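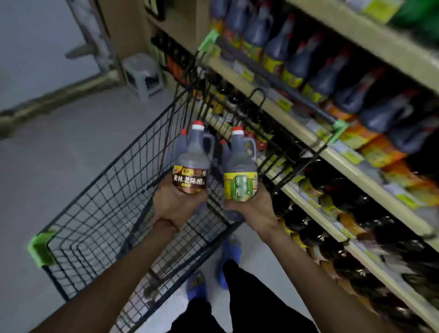 Gautier 30 Modular Crowd Barrier

Steel pedestrian barrier for marches, vigils, street closures and polling place queues. Supplied to police departments, city public works crews and permitted event organizers. Sold singly or on a transport cart.

Construction
Welded tubular frame with vertical infill bars, hot-dip galvanized after fabrication. Hook-and-eye connectors at both ends. The hook side is marked with a stamped arrow on the top rail. Feet are detachable and available in flat or bridge pattern. Flat feet are recommended wherever the public walks along the line.

Specifications
Panel length: 259 cm
Panel weight, with flat feet: 46 lb
Panels per cart: 30
Connectors per panel: one hook pair, one eye pair
Finish: galvanized; powder coat to order
Minimum crew for placement: two

Placement
Set the first panel against a fixed object or a parked vehicle. Lift each following panel, lower its hooks into the eyes of the last, and square the feet before moving on. The line will follow a curb radius if the feet are turned in. Leave an exit gap at every intersection and fit a gate panel there. Do not chain gate panels shut during an assembly.

The barrier is a marking and channeling product. It is not rated against vehicles and should not be used as the front line where sustained crowd pressure is expected. For that application see the Dasthorpe stage-front system, which has a tread plate and rear brace.

Sign plates
A blank plate clips to the infill bars and takes a printed insert such as a closure notice, permit number or route map. Inserts are not included. Plates fitted to both faces increase wind load; add one ballast bag per foot.

Revision note
Panels shipped before 7 July 2018 have the earlier connector with a shorter hook. Early and current panels will join, but the joint has more play. Keep the two types in separate runs. Replacement hooks can be welded on at the Vosumside depot.

Rental and delivery
Rental is by the cart, with a minimum period of 3 days. Delivery to the Kurumcombe area is by flatbed with tail lift. The customer provides a level unloading point and a copy of the street closure permit. Bent panels are charged at the repair rate, missing panels at list price.

Rental desk: Shagufta Qureshi
Technical questions and drawings: Tâm Phan

Related items
Gate panel, single leaf
Bridge foot, pair
Ballast bag, unfilled
Transport cart, empty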